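How to sort a child's keepsake box

8 June 2020
By the Clusero home pages

Set the box on a made bed, where small things won't roll off. Fold any spare quilt to one side. Soft toys and dressing-up bits, such as a tiara, can sit on the cover next to the box while you work.

Go through what is inside by type. Books and booklets stand at the back. Fabric goes in the middle, folded flat. Anything still in its wrapper goes to one side, on top of its card.

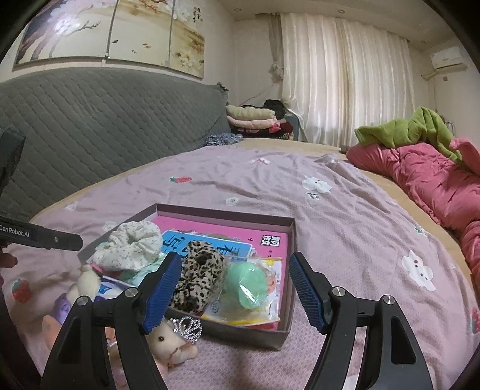 Aslow wrote in to say that the books should come out first, as a heavy one will crease whatever slides under it. MacPherson puts them along the bottom instead and has had no trouble.

Either way, check fabric for damp before it goes back. Throw out torn wrappers and empty packets. Plush toys go in last, and if the lid won't shut, move them to a bag of their own.

Write the month on the lid. Ours says June, and we open it again a year later.

Last updated: June 2020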